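Chopsticks and the holder they stand in

When I moved to a smaller apartment, the drawer for cutlery was too short for my chopsticks. So I started to keep them standing in a plastic holder with holes, and I have done it this way for many years now. It is a cheap thing, mine was under 4 dollars, but it needs a little attention.

Wash a new holder before the first use. The sticker with the barcode usually stays on the front and the edge of it collects dirt. Warm it with a hair dryer, pull slowly from one corner, and wipe the glue that remains with a drop of cooking oil, then dish soap.

Wooden chopsticks should not lie in the sink. Wash them soon after eating, rub them together in your hands under the water, and spread them on a towel. I put mine back in the holder only after dinner is finished and the table is clean – at 9 in the evening they are dry enough.

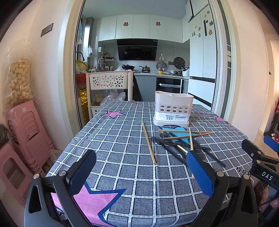 Once a week I take everything out and put it on the dining table, so that I can look at each piece. A chopstick with a crack goes to the garden, where it holds up the small tomato plants. One that has become rough can be saved with fine sandpaper, I use number 600, and a very thin coat of food-safe mineral oil. Leave it overnight.

The bottom of the holder is the part that people forget. Water from the chopsticks stays there and after some days it is slippery. Fill the sink with hot water and a spoon of baking soda, leave the holder in it for 29 minutes (my timer has a strange button) and clean the holes with an old toothbrush.

Long tongs I prefer to keep separately. They are heavy on one side and the holder falls over with them. A hook near the stove is better.

My neighbor Rocío Valdovinos puts a folded piece of paper towel at the bottom and changes it every morning. It works well – but you must really change it, or it smells worse than before.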